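Features > Automation > Inside the Cell
Reading time: 6 minutes
49 shares | 15 comments

Keeping Two Pairs of Hands in Order

How the Turisow trim cell is set up, checked and repaired

The working day at the Turisow trim cell begins well before any part is lifted. At half past six the technician on duty signs the cell log, confirms that the belt barrier is closed, and brings up the two humanoid robots one at a time. The order does not change. The robot nearer the rack is powered first and allowed to complete its joint check with its arms lowered. Only when that check has been recorded is the second robot started.

The cell was installed by Allia, an integration firm, under an agreement that left daily care to Turisow's own maintenance department. Its task is to take long plastic trim parts from storage, pass or carry them between two robots, and present them for inspection. The parts are light. They are also slender, curved and easily marked, and most of the work of looking after the cell follows from those facts.

Starting with the floor

Setup is done from the ground up. The cell stands on carpet, and yellow tape on the carpet records the standing positions that were agreed upon during commissioning. Technicians inspect the tape each morning and replace any piece that has lifted at a corner. A robot that starts a few inches out of place can still walk and still grip, but it will reach for its partner at a poor angle, and the error will appear later as a twisted part or a wrist that runs warm.

The storage rack is checked next. Crates must sit fully on their shelves with labels facing out. The rack was leveled when the cell was built and is measured again each December during the annual shutdown. Loose items on the upper shelves are permitted only if they belong to work scheduled for that week.

The stools used by observers remain on the far side of the barrier. Staff who need to enter must first obtain a controlled stop from the operator's desk, and the person who requested the stop is the one who releases it.

The shared hold

Carrying a long part between two robots is the most demanding operation in the program. Each robot must know how hard the other is holding. If both grip firmly and one shifts its weight, the part bends. If both grip lightly, it slides. Allia's answer was to assign a lead and a follower for every lift. The lead fixes the path. The follower holds with less force and lets its arm give slightly as the part moves. 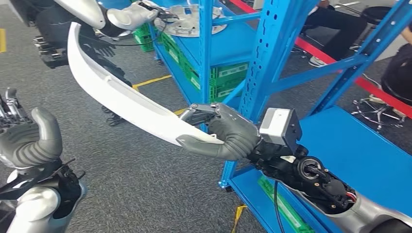
How often does the shared hold need to be adjusted? Once a week under normal conditions, and again after any finger, wrist or forearm component has been replaced.

The weekly adjustment is carried out on Thursday, when the cell is released from production for the afternoon. A reference part of known shape is used. The technician runs the lift at one quarter of working speed, pauses it at four set points, and compares the reported grip force with the values recorded at commissioning. Where the two disagree, the follower is corrected before the lead. Experience during the first months showed that changing both at once made it difficult to tell which correction had taken effect.

The full reference run produces 1,482 readings. Most are stored without being looked at. The technician reviews the readings from the fingertips and the wrists and signs for them separately.

Hands, cables and screws

The hands receive more attention than any other part of the machine. Rounded finger segments collect fine dust from the trim, and a dusty fingertip slips. They are wiped with a dry cloth at the start and end of each shift. Solvents are not used on them, following an early incident in which a cleaning fluid left a film that transferred to a batch of finished parts.

Exposed linkages are inspected under a hand lamp. The screws that hold them are small and tend to work loose through repeated closing of the hand, so each is marked with a line of paint that runs onto the neighboring surface. A broken line means that the screw has turned. It is removed, cleaned, refitted with thread locker and marked again. Tightening a turned screw in place is not allowed.

Cables are the second concern. A cable that hangs below a forearm must have enough slack for the full range of the elbow and not so much that it can catch on a shelf or a crate. The maintenance sheet asks the technician to move the arm by hand through its range, with power removed, and to watch the cable throughout. Where wires are bundled inside an open forearm, the sheet asks for a check of the insulation at each point of contact with metal.

A repair in practice

The cell's longest unplanned stop came in its second season of use. One robot had begun to release parts slightly late, and its partner, sensing a pull, stopped the lift as it was designed to do. The fault was irregular. It appeared on some lifts and not on others, and it did not appear at all during the slow reference run.

The maintenance department first suspected the program. Allia's engineers reviewed the release command and found no delay. Attention then turned to the hand. With the outer shell of the forearm removed, a technician found that a connector had been seated at a slight angle when it was last serviced. At low speed it held. At working speed, the movement of the arm was enough to interrupt the signal for an instant.

The connector was replaced, the harness was secured with an additional clip, and the robot completed 372 lifts under observation before it was returned to production. The repair itself took less than an hour. Finding the fault had taken most of three shifts.

Two changes followed. Connectors in the forearm are now checked by a second person before the shell goes back on, and the Thursday procedure includes a short run at full working speed after the slow one.

Spare parts and records

Turisow keeps one complete hand, two sets of fingertips and a tested wrist module in a locked cabinet near the cell. Replacement shells are ordered as needed from Nyarko, which supplies them painted and drilled. Delivery usually takes about 15 working days, and a cracked shell may be covered with protective film in the meantime if no edge is exposed.

Every component that comes off a robot receives a tag with the date, the position it was taken from and the reason for its removal. The tagged parts are kept until the next annual shutdown, when they are opened and examined for wear. Worn finger joints have been found to come mainly from the follower robot, a result that led the department to exchange the two roles each month.

The same approach is now being prepared for a second cell at the company's Junau plant, where the parts will be shorter and the rack will stand on the opposite side. The tape positions have been drafted, and the first reference run will be scheduled once the floor has been measured.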